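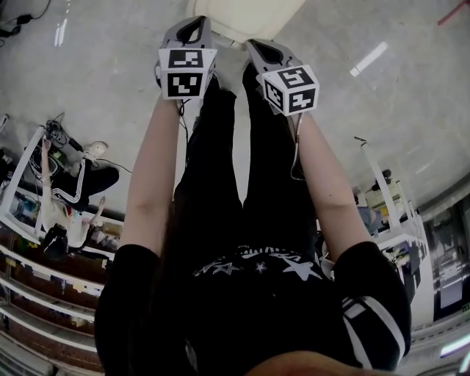

Poste de saisie Ralier

Le poste de saisie Ralier est un équipement portatif servant à enregistrer des gestes de préhension, ensuite rejoués par un bras robotisé. Il comprend deux pinces tenues à la main, reliées par câble à une unité d'acquisition, et une caméra portée sur la tête. Il est utilisé à l'atelier Troltovley, dans la cellule Emus.

Constitution
Chaque pince porte un cube blanc dont les faces sont imprimées de motifs carrés noirs et blancs. La position de la pince est calculée d'après les faces visibles par la caméra ; une seule suffit, mais l'estimation est plus stable avec deux ou trois.

Mise en service
L'opérateur se place debout, bras tendus vers le bas, pinces pointées vers le sol. Cette posture, dite position zéro, est maintenue 10 secondes. Les câbles doivent longer les bras sans passer devant les cubes. Le contrôle porte ensuite sur une rotation de 90 degrés de chaque poignet.

Entretien
Les faces des cubes sont essuyées à sec. Un motif rayé ou décollé impose le remplacement du cube entier, suivi d'un nouvel étalonnage. Les mors sont vérifiés toutes les 50 séances et les câbles changés au bout de 100. Le jeu dans la fixation du cube, panne la plus fréquente, se corrige en resserrant la vis de la platine Pillay.

Voir aussi
Étalonnage de caméra
Marqueur visuel
Téléopération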